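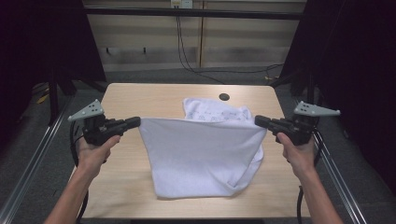 Why record cloth folding with hand-held grippers when a teleoperated arm could do the same job?

A hand-held gripper lets the operator feel the fabric pull against the jaws, and a person can be taught to use one in a single lab session. The arm in our lab gives no force feedback through the controller, and early trials in February showed that operators using it dropped the garment or dragged it off the table before the first fold was finished.

Mellico: Recording Two-Handed Garment Manipulation with Hand-Held Grippers
Final report, robotics project course
Arturo Russo, Tayla Hoani, Mawar Wattimena
Supervisor: Lucrezia Fiore
Submitted 18th June

1. Scope

The project assignment was to build a recording setup for two-handed manipulation of soft objects and to deliver a cleaned set of demonstrations that the next course group can use for training. Training itself was out of scope. A small check with a baseline model was added late in the term and is reported in section 6.

The target set was 800 usable episodes. We delivered 561. The gap comes mostly from one fault in the position tracking, described in section 5, which made a block of finished recordings unusable.

2. Hardware

Both grippers were printed and assembled in the course workshop from the Lernik drawings left by the previous group. We kept the linkage and the trigger unchanged. The jaws were redesigned by Mawar Wattimena. The old ones ended in a thick pad that worked well on blocks and cups but could not get under a hem lying flat on the table. The new ones are stiffer at the tip and close evenly along their length.

Other changes from the Lernik version:

Cable exit moved to the back of the handle. In the old position the cable rubbed against the wrist and operators turned the tool to avoid it, which showed up in the data as an unnatural roll angle.

Joint inserts replaced. The old printed bores wore oval within a short time and the jaws no longer met at the tips. With inserts the play at the jaw tip stays under 2 mm, measured at the start and end of each recording block.

Top plate added. The plate is light, has small holes punched through it and takes whatever has to be fixed above the gripper. It is screwed down, not glued. An early glued version came loose and had to be recalibrated.

Power and data run over cable. A battery version was considered and dropped. It would have added weight above the hand, and the operator stands in one place during the task anyway. The cables need enough slack to let the operator reach the far side of the garment. With too little slack the cable tugs on the tool at full reach and the tracking shows a small jerk that has nothing to do with the task.

3. Workspace

Recording was done at a light wooden table inside a metal frame, with dark curtains at the sides. The curtains were Tayla Hoani's proposal. Without them, people walking past in the corridor changed the light on the table, and the segmentation step confused pale clothing in the background with the garment.

A known weakness of the workspace is the contrast between a white garment and pale wood. It is good enough for a person looking at the recording, but the automatic edge detector loses the hem in places where the fabric lies flat and the light is even. We considered a dark table cover and tested one piece of felt. The felt gripped the cotton, the garment no longer slid the way it does on wood, and operators changed their technique to compensate. The bare table was kept.

4. Task and procedure

The task is written down in the operator sheet in four stages: find, lift, spread, fold. An episode starts with the garment dropped on the table in a heap. The operator finds an edge or a seam, takes hold of it, works along the fabric until a second grasp point is reached with the other tool, lifts so that the top edge is taut between the jaws, lowers the garment and folds it.

The find stage takes longest and varies most between operators. All 3 operators were members of the project team. We each developed our own habit during the first block: one of us grasped at the shoulder seam, one at the bottom hem, one wherever the cloth stood up highest. The sheet was then changed to ask for a seam or hem grasp wherever one could be reached. The reason is practical. A seam is thicker than a single layer, so the jaws hold it with less closing force, and a seam tells the operator which part of the garment is in the tool.

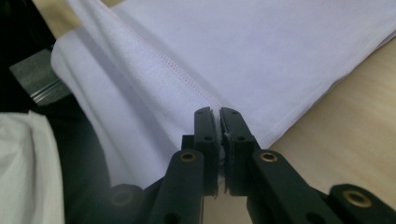
Figure 2. Jaws closed on a pinch of the T-shirt, with a stitched seam leading to the grasp.

A pinch grasp from above raises a small ridge of fabric between the jaws. How much fabric ends up in that ridge matters later. With too little, the garment slips out when it is lifted. With too much, a second layer is caught and the two sides of the garment stay stuck together through the spread stage. The operators learned to open the jaws slightly and close them again to let the second layer drop. We labeled these corrections as part of the episode and did not cut them out, on the advice of our supervisor, who pointed out that a model trained only on clean grasps has no examples of how to recover from a bad one.

Garments were T-shirts and small printed cloths, mostly in pale colors. They were ironed at the start of the project and not again. Repeated handling puts creases into cotton, and ironing between blocks would have made the late recordings look different from the early ones.

An episode was marked unusable by the operator in the following cases: garment fell to the floor, tracking light on the recorder turned red, a hand touched the fabric, or the operator forgot the order of stages. The hand contact rule was the hardest to keep. It is a strong reflex to straighten a collar with a finger, and several otherwise good recordings were lost that way.

5. Tracking fault

The pose of each gripper is computed by the Trivance recorder software and written to the episode file along with the jaw opening. Midway through the project, Arturo Russo found that the two tools drifted apart in the recorded data while a cloth was held taut between them. The distance between the jaw tips grew slowly over the episode, although cotton jersey under light tension does not stretch by the amounts shown.

We first suspected the top plates and remounted both of them. The drift remained. We then clamped the tools to the table and recorded them at rest. With the tools at rest there was no drift, and for a while this pointed us in the wrong direction. The cause was found by Mirko Ruggiero, the lab technician, who compared the timestamps of the two data streams. The recorder was assigning times on arrival. Under load the right stream was buffered and arrived late, and the delay grew as the episode went on. A tool at rest gives the same pose whether the sample is late or not.

The fix was to take the time from the gripper electronics at the moment of sampling. Files recorded before the fix hold no such time, and we found no reliable way to reconstruct it. We tried aligning the streams on the moment both jaws close, but the operators rarely close both together. These files were removed from the set. They are stored separately in case somebody has a use for single-tool data, for which they are still valid.

6. Baseline check

To see whether the set is usable at all, we trained the small Fabbri baseline from the course on the find and lift stages only. The model takes the camera view and predicts the next tool pose and jaw opening. It was run offline against held-out episodes. It was not run on an arm.

Predicted grasp points fell on or near a seam in most held-out episodes that began with a seam in view. Where the seam was hidden in the heap, the predictions moved toward the highest point of the cloth, which is consistent with the habit described in section 4 and suggests that the first block has more influence than we would like. Jaw timing was predicted poorly. The model closes early, before the jaws have reached the table. We believe the jaw opening signal needs to be filtered before training, but did not have time to test this.

These results say little about behavior on real hardware and should be read only as a check that the files load, the streams line up and the labels mean what the sheet says.

7. Notes for the next group

Check the timestamps before recording anything. A script named check_streams is in the project folder and should be run on the first episode of every block.

Replace the trigger springs early. Ours grew soft by the end and the operators began to squeeze harder than needed, which is visible in the late episodes as a jaw opening that sits at its lower limit.

Include dark garments. The set is nearly all pale fabric and a model trained on it will probably not transfer.

The drawings for the new jaws are in the folder under Mellico/jaws. The left and right tools use the same jaw part, but the top plates are not interchangeable – the hole patterns are mirrored. Spare inserts are in the drawer under the printer.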